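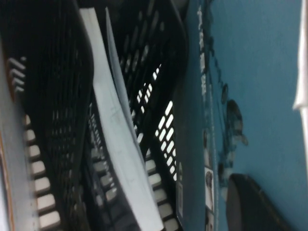 Does the Second Serve Deserve Its Reputation?
Final project report, Sports Analysis elective
Conall Mac Carthaigh and Shona Pringle
Supervisor: Siobhán Costello

1. Background

Everyone who has played tennis badly has been told the same thing by someone who plays it slightly less badly: just get the second serve in. Our club coach, Sheldon Caron, has said it so often that the juniors mouth it along with him. The second serve is treated like a visit to the dentist. You go, you get through it, you try not to think about it.

We wanted to find out whether this advice is any good for players at our level. There is plenty of writing about how professionals serve, and very little of it applies to people who toss the ball into the sun and then complain about the sun. Our question was simple. If a club player hit two first serves instead of a first serve and a polite one, would that player win more points or fewer?

2. Players and courts

We recorded matches at the Fahy courts, which are hard courts with one bad corner where the baseline dips. Anyone who has played there knows to pick the other end if they win the toss. All the players were members of the intermediate ladder, which covers a wide range of talent and an even wider range of self-assessment.

The ladder was already running in September, so we did not have to organize any matches ourselves. We asked players for permission before they went on court. One said no because he was "working on some things," and having watched him from the next court we respect his decision.

3. Method

We logged 200 service points in total. For each one we wrote down whether the first serve went in, whether the second serve went in if there was one, and who won the point. We also gave every second serve a style: "full" if it was hit like a first serve, "safe" if it was not. Points that ended in a let and a replay were only logged once.

Shona called the style from behind the server and Conall kept the sheet. We swapped after each set. Where we disagreed about the style we talked about it at the changeover, and if we still disagreed it went down as safe. This rule favors Conall, who thinks nearly everything is safe.

We had planned to measure serve speed with a borrowed radar gun, a Remier. It worked well indoors and then gave us readings for a van on the road behind court two. After an afternoon of this we dropped speed from the project. The section on it in our proposal should be ignored.

The sheets were typed into a spreadsheet the same evening, one of us reading aloud and the other typing.

4. Results

Of the 200 points, 98 were decided after a second serve. In other words the first serve missed nearly half the time, and players who told us beforehand that their first serve was "pretty reliable" did no better than the rest.

Of those 98 second serves, 38 were called full and the other 60 safe. We had expected far fewer full ones, given how much time Sheldon has spent on this.

Full second serves missed much more often, as anyone would guess. When they landed, though, the server won most of the points, usually with a weak return and a ball hit into the open court. Safe serves nearly always landed. Then the receiver stepped in and hit them, and the server was on the run from the first shot.

Put together, the two styles came out almost level. The safe serve was slightly ahead, and the gap was small enough that one good afternoon for one player could have closed it. We ran the comparison again without Cormac Heffernan, who hits everything full, including drop shots, and the gap did not change enough to mention.

One result we did not go looking for: safe serves aimed at the backhand did better than safe serves aimed anywhere else. We had only noted direction for part of the sample, so we are reporting it as a hint and leaving it there.

5. Problems

The biggest problem is that players chose their own style. Somebody who goes for a full second serve at 40-0 is in a different position from somebody who pats one in at break point, and our sheet did not record the score. It should have. We realized this halfway through and by then it was too late to start over.

The second problem is us. We know most of these players and we knew whose serve we expected to be labeled safe before the ball was in the air. A stranger would have been a better judge, but strangers were not available at that hour of the morning.

Wind was not recorded. There was a lot of it.

6. What we would do differently

Log the score with every point. Film the servers so the style can be checked by someone else later. Ask each pair to play one set with full second serves only and one with safe ones only, which would get rid of the choice problem and probably a few friendships.

We would also drop the questionnaire. It was sponsored by Giltik, the shop next to the clubhouse, in the sense that they gave us the pens. Most answers to "How would you describe your serve?" were one word long and several could not be used here.

7. Conclusion

On this evidence, a club player loses very little by hitting the second serve harder and gains very little too. The usual advice survives, just about. Sheldon was shown the results and said he had been telling us that for years.

Thanks to everyone on the ladder, and to Siobhán Costello for reading two drafts of this, the first of which was mostly about the van.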